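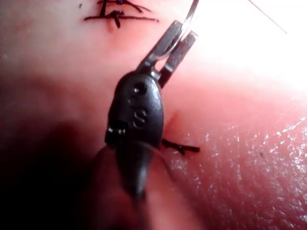
Handout 13, p. 3

ROBOT SUTURING LAB: HOUSE RULES AND GOOD PRACTICE
Dridville teaching lab, October version. Replaces the spring sheet, bin the old one.

Read before your first slot. Covered fast in lecture, no slides for this bit, so notes below are all you get.

1. Needle handling
Most of the marks go here. Also most of the broken needles.

Clamp the curved needle between the jaws, never at the very point. Point grabbed = point blunted = it drags in the pad and you blame the robot.
Check the grip in the wrist camera view before you drive. Look for the arc clear of the jaws, as in the picture on the front. If it rolls when you nudge it, put it down and take it again.
One needle out per station. One. Count in, count out, write both on the sheet.
Dropped needle: stop, say "needle down" out loud, both hands off the controls. Magnet wand is on the hook. No reaching under the arms while they are powered.

2. Motion limits
Speed cap for students is 25 mm/s at the tip. Set it yourself at the start, the last group may have changed it.
Follow the curve. Rotate at the wrist, dont push straight through. Straight pushing tears the pad and would tear worse things than a pad.
Keep the tip in view the whole time. If the housing is blocking the bit you need to see, back off and come in at another angle. Housing covers more of the pad than people expect.
No force feedback on these units! You watch the thread and the surface for tension. Pad starts to pucker, you are already pulling too hard.

3. Stitches and knots
Work away from your finished knots so the jaws don't snag the tails. If you have to pass over one, lift first.
Trim tails to even length. Long tails get caught, very short ones slip.
Thread: hold with the flat of the jaws, light squeeze only. A crushed thread is a failed stitch even if it holds today.
Tied stitches stay in the pad until marked. Dont pull out a bad one and redo it on the quiet. Bad ones get discussed, thats the point of the session.

4. Lighting
Glare off a shiny pad is the usual complaint. Turn the lamp down before you touch camera gain. Shadow from the gripper on one side and washed out on the other means the lamp is too low and too close. Raise it, then re-check that you can follow the thread against the pad.

5. Autonomous mode
Only with a supervisor at the station, hand on the stop. No exceptions for the Gralloswood exchange group either.
Dry run first, no needle loaded. Then needle, half speed. Then full.
Supervisor does nothing else. No typing, no filling in sheets.
Any stop, planned or not, goes in the log with a time and a reason. "Weird" is not a reason.

6. Logging
Use the Tagle form, not your own spreadsheet. Fields people skip: instrument ID, number of uses, who had the stop.
Instruments come off student work at 40 uses. Not 41 becuase it still feels fine.
Video kept until grades are final, then wiped. Dont copy it to your phone.

7. Standards (know what each is for, no need to memorize clauses)
ISO 14971, risk management for medical devices. We use its idea of hazard / harm / control for your worksheet.
IEC 80601-2-77, robotically assisted surgical equipment, basic safety and essential performance.
IEC 62366-1, usability. Read this one with section 4 in mind.
Practice lab is not a clinical setting so none of this is being certified. We borrow the habits.

Before next session
Fill in the hazard worksheet for one needle pass, start to finish, at least 3 hazards with a control for each. "Be careful" does not count as a control.
Fivstead reading, chapter on instrument wear. Skip the costings.
Sheets in the tray by the door by 9 am. Bring the signed copy of this handout, no signature no slot.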